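Small Things on a Table: our common room project
Nevis group, interim report, June 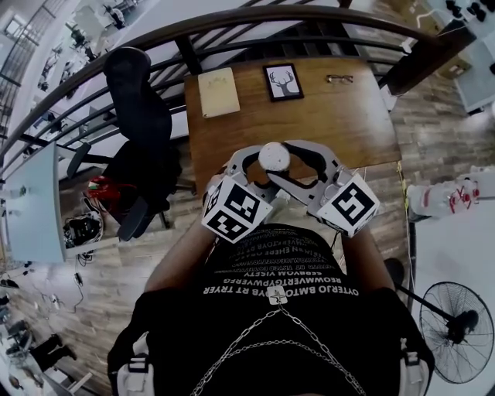 Fig. 1. The table on the upper landing, with the notebook, the deer picture and the glasses at the railing side.

We picked the landing table because everyone in Trudmont house walks past it and things just get left there — keys, post, half a sandwich once. Our question was pretty simple: what do people put down, and where do they put it? We looked at the table twice a day for 23 days and wrote down every object we found, which gave us 477 entries in the log (my handwriting gets much worse after the first week!).

The far edge won easily. I'd expected people to use the side nearest the stairs, but flat things like notebooks and picture frames nearly always ended up over by the black railing. Glasses did too, folded, which made me a bit nervous given the drop to the floor below.

Small round things were the awkward ones. They roll, so we had to agree on a rule: if it moved before we'd written it down, it went in the log as "loose". We had 7 of those.

For the second half we're adding a shallow tray and keeping the same log sheet. I'd also like to try the Lasen building, where the table is smaller and has no railing behind it.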